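사내소식 | 현장에서

포장 2반, 작업대가 바뀝니다

Hollbridge 2공장 포장 2반에 양팔 작업대가 들어온 지 한 달이 다 돼 갑니다. 설치는 2월. 본격 가동은 아직이고, 지금은 낮 근무 시간에만 돌립니다. 문의가 많아서 급하게 정리합니다. 빠진 내용은 다음 호에.

우선 제일 많이 들어온 질문. 사람 줄어드나요? 현재 2반 인원은 23명이고 올해 안에 감원 계획 없습니다. 공장장 Thierry Chauvin이 반 회의에서 직접 한 말입니다. 다만 자리 이동은 있습니다. 작은 부품을 집어서 옮기는 공정 두 자리가 먼저 바뀌고, 그 자리에 있던 분들은 검수와 작업대 담당으로 나눠서 갑니다. 희망 조사는 이미 한 번 했고 결과는 반장이 개별로 알려 드립니다.

작업대 담당이 뭐 하는 자리냐. 아침에 부품 채우고, 팔이 멈추면 풀어 주고, 잘못 집은 건 기록하고, 교대 때 인수인계. 처음엔 "옆에 서 있기만 하는 일"이라는 말이 돌았는데 해 본 사람들 얘기는 좀 다릅니다. 첫 주에 멈춤이 142번 나왔습니다. 거의 다 사람이 가서 손봤습니다.
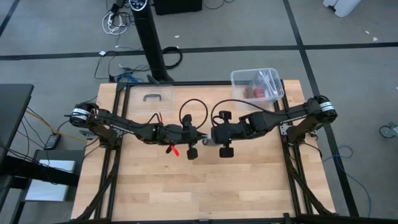

Zdeňka Oravec

제일 까다로운 건 역시 양쪽 그리퍼가 가까이 붙는 구간입니다. 작고 반투명한 물건은 사람 눈에도 잘 안 들어오는데 그걸 두 팔 사이 좁은 틈에서 다뤄야 하니까요. 검은 그리퍼 끝이 서로 거의 닿을 만큼 가까워집니다. 조정은 Ilari 쪽 기술자 Steinar Snorradóttir가 맡고 있고, 2반에서는 Ming-te Chou가 같이 봅니다. 투명한 부품 다음에는 얇은 비닐 포장재로 넘어갈 예정. 일정은 미정입니다.

Ming-te는 포장만 11년 한 사람입니다. 소감을 물었더니 "손목은 편해졌는데 머리가 피곤하다"고 하네요. 전에는 손이 알아서 하던 걸 이제는 말로 설명해야 한답니다. 어디를 잡아야 안 미끄러지는지, 언제 놓는지. 기술자가 물어보면 대답이 바로 안 나와서 집에 가서 숟가락 들고 해 봤다고.

반대 의견도 적습니다. Ho-yin Chien은 속도 얘기를 했습니다. 손으로 하면 한 시간에 718개 나가던 자리인데 지금은 그 절반도 안 되고, 모자란 물량은 옆 줄에서 메꾸고 있다는 것. 옆 줄은 바빠졌는데 목표량은 그대로. 이 부분은 관리팀도 인정했고 시험 기간에는 목표를 낮추기로 했습니다. 적용은 다음 급여 기간부터. 소급은 안 된다고 해서 불만이 좀 있습니다. 노사협의 때 다시 올라갈 것 같습니다.

교육 안내. 작업대 담당 교육은 한 번에 약 90분, 근무시간으로 인정됩니다. 정지 버튼 위치, 재가동 순서, 기록지 쓰는 법까지. 야간조는 따로 잡습니다. 교육 안 받은 분은 팔 재가동 하지 마세요. 멈춰 있어도 프레임 안쪽으로 손 넣지 마시고 담당을 부르세요. 급해도요.

그리고 바닥. 검은 테이프 선은 통로 구분입니다. 대차를 선 안에 세워두는 경우가 자꾸 있습니다. 바닥에 케이블이 지나가니 발밑 조심하시고, 정리함은 신청해 놨는데 아직 안왔습니다.

기록지 양식이 너무 복잡하다는 의견이 많아서 한 장으로 줄이는 중입니다. 멈춘 시각, 부품 종류, 어떻게 풀었는지만 남기고 나머지는 뺄 생각. "기타" 칸은 크게 해 달라는 요청도 받았습니다. 초안은 휴게실 게시판에 붙여둘께요. 고칠 데 있으면 펜으로 바로 적어 주세요.

자리 이동 관련 상담은 반장이나 Thierry에게, 작업대 관련 문의는 Ming-te에게 하시면 됩니다. 다음 호에는 검수 자리로 옮긴 분들 이야기를 싣습니다.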